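Starkthorpe (video game)

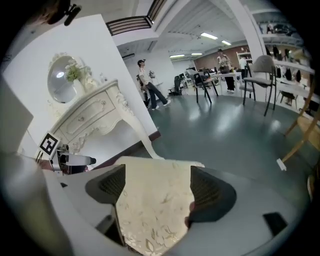

Cream-coloured fabric with a faint beige floral and leaf pattern

Starkthorpe is a single-player adventure and shop management game developed by Kravets and published by Fivlow. It was first released for home computers and came to consoles the following December. The player takes over a failing draper's shop in the market town of Starkthorpe and has one in-game year to pay off its debts, win back its customers and find out why the previous owner left in the middle of the night. It is best known for its cloth, which folds, creases and hangs with a care rarely seen in a game of this size, and for a mystery that rewards very close attention indeed.

Gameplay

Play is divided into days, each running from opening at eight in the morning to closing at six. During shop hours the player serves customers at the counter, cutting lengths from the bolt, matching patterns and giving advice. Customers seldom ask for a fabric by name. One may want "something like my aunt had on her kitchen chairs", and it is up to the player to work out from earlier conversations what the aunt liked. A good match raises the customer's trust and often opens a new line of talk. A poor one is never punished outright, but the customer may come back a few days later with the cloth under one arm and a complaint.

Cutting is done by hand. The player smooths the cloth along the counter, lines up the rule and draws the shears through, and a crooked cut wastes stock that has to be paid for. Silks slide about and heavy wool drags at the blades, so each material needs a slightly different touch. An option in the settings menu replaces the whole business with a single button press.

There are 146 fabrics in the original release, all of them kept in a pattern book that the player fills in along the way. Some can only be had by trading with the rival shop in Barnent, the next town down the valley, which can be reached by bus on a Tuesday when Starkthorpe closes early. The trip uses up the afternoon, and choosing when to make it is one of the great pleasures of the middle part of the game.

After closing, the player is free to walk through the town, visit the public house, go through the shop's old ledgers or mend damaged stock in the back room. The ledgers are real documents within the game and can be read from cover to cover. Most of the main mystery can be solved from them alone, and players have done so without leaving the building at all.

Plot

The story is told in 17 chapters. The player character, who is never given a name or shown in full, inherits the shop from a distant relation and arrives to find the shutters down, the till empty and one bolt of cloth missing from an otherwise complete set. Early chapters deal with small local troubles such as a disputed wedding dress and a chapel curtain that nobody will admit to ordering. From the sixth chapter onwards these begin to join up, and the missing bolt is traced to Barnent.

The game has four endings. Which one is reached depends on how many townspeople trust the player by the last market day and on whether a certain letter has been opened, delivered or burned. The fourth ending requires the letter to be kept unopened for the whole year, and it is a marvellous piece of writing that many players never see.

Development

Kravets began work on the game as a short demonstration of cloth movement, with a single room and a table. The team liked handling the material so much that a counter was added, then a customer, and the rest of the shop followed. An early version had a large open countryside between the two towns, but this was dropped in favour of the bus journey, which plays out in real time and lasts just under four minutes.

The sound of the cutting was recorded with several pairs of old tailoring shears. Music is heard only outside the shop, apart from a wireless on the back shelf that can be mended in chapter three.

Release and updates

The console version added controller vibration for the shears, larger text and a second save slot. A free update named Winter Stock later raised the number of fabrics to 154 and brought in a snowbound week during which the bus does not run. The same update fixed a well-loved fault that had allowed players to sell the shop counter.

Reception

Reviewers warmly praised the handling of cloth, the dialogue and the slow, confident way the mystery comes together. Criticism centred on the opening chapters, which some found short of direction, and on long loading times in the Barnent market. Players have since put together a shared guide to the ledgers, running to roughly 200 pages, with cross-references for every customer account.

See also

Barnent (downloadable chapter)
Shop management games
Cloth simulation in games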